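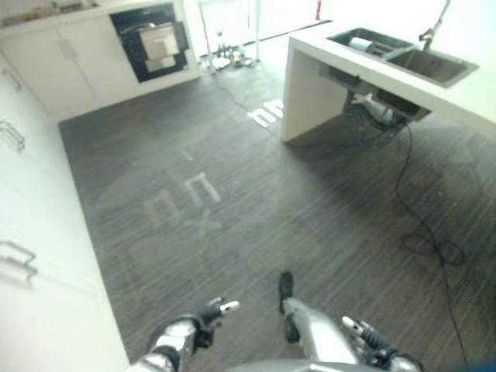 ## Ovau base run, gloss white

Lower kitchen cabinets with flat, glossy white fronts and silver bar handles. The run sits directly against the floor finish and is shown with dark grey wood-grain planks. Supplied by Wultesico as a single order line, handles included.

| Item | Value |
|---|---|
| Run length | 3000 mm |
| Shipping weight | 109 kg |
| Front colour | White, gloss |
| Handle | Bar, silver |
| Order code | OV-500 |

**Tall unit.** The matching two-door unit carries vertical handles mounted side by side at the centre, where the doors meet. A black built-in oven fits to the right of the doors. The oven is ordered separately and must be wired by a licensed electrician.

**Floor.** Finish the planks before the cabinets go in. Check for level along the full run and shim at the low end. Do not fix the cabinets through a floating floor.

**Cleaning.** Damp cloth, neutral detergent, dry cloth. Abrasive pads will dull gloss fronts and are not covered under warranty.

### Tirnine rack and cabinet

The Tirnine is the black unit in the same catalogue section. A wire rack of closely spaced thin bars mounts on top of the cabinet, and the silver clips sit in a row at the rack. Each has a curved housing, with a dark tube below it. Replacement clips are sold in sets of 4.
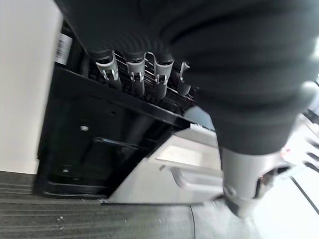

*Photo: Lilian Temba / Wultesico*

The cabinet is gloss black with a recessed tray in the lower part of the front. Quote the barcode on the white label when ordering spares. Leave the label in place; units returned without it are handled as unregistered stock.

Fit the rack before the clips. Clips from the earlier Rautiainen series are not interchangeable with Tirnine clips.

**Availability:** base run and tall unit, to order. Tirnine clip sets, in stock. Tirnine cabinet, next shipment January.

Page revised Sunday, August 11, 2024.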